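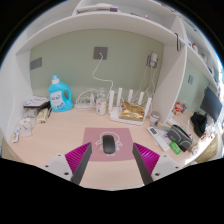
By Ladi Akande
Robots and Machines | For readers 7 and up

How Does a Robot Pick Up a Mouse?

No, the other kind of mouse! I mean the computer kind, like the black one on the pink mouse pad, with a gripper finger waiting on each side of it.

My job is testing robot hands. People in my line of work call them grippers, and most of them look nothing like your hand. A lot of them have just two fingers. They open, they close, and that's it. You'd be amazed how much you can do with only that.

Try it yourself. Make your hand into a pinchy crab claw, using just your thumb and one finger. Now pick up a pencil. Easy, right? Now try a sock, then a grape, then the biggest book you can find. The book is where most crab claws give up.

Squishy or stiff?

This May I spent a lot of time comparing two sorts of fingers. I gave them names, so I wouldn't mix up my notes. Bilava is the stiff one. It's hard all the way through, like a ruler. Uzor is the one with some give in it, so it bends a little when it pushes on something.

A computer mouse is a great thing to test them on, and I'll tell you why. Look at one from the side. It has a round back like a turtle, and the sides often curve in. When Bilava squeezed a curvy thing, it only touched in a couple of tiny spots, and the mouse would spin around or pop right out (once it landed in my tea). Uzor leaned into the curve and touched more of it. More touching means more grip. Your fingertips do the same thing - press one on a window and watch it go flat.

I did 164 tries with each kind of finger, all with the same mouse. Bilava dropped it 548... no, wait, that can't be right! I checked my notebook and 548 was how many tries I did in the whole month, with every object. Bilava dropped the mouse 7 times and Uzor dropped it 2 times. Always check your notebook.

So is Uzor the winner? Well, for the mouse, yes. But then my friend Sugeng Pasaribu asked me to try a heavy metal wrench, and Uzor's bendy fingers sagged and the wrench tipped over. Bilava held it nice and level. Different jobs like different fingers.

Where do you put the fingers?

Before you squeeze, you have to line up. If one finger is much closer than the other, it bumps the mouse first and shoves it across the pad. I like to stop with the fingers open and the mouse right between them, and then close slowly.

A camera on the gripper helps a lot here. It goes wherever the gripper goes, so it gets a good look at the fingers and the thing they're reaching for. It also sees everything else on the desk! Can you find the router with five antennas? What about the gold snack bag? A robot has to work out which of all those things is the mouse, and that's a hard puzzle for a computer.

Your turn

Tape a popsicle stick to your thumb and another to your pointer finger. Pick up an eraser ten times and write down how many times you drop it. Then wrap a bit of kitchen sponge around each stick and do it again. Which one dropped less? Try a spoon next, and then a ball of foil.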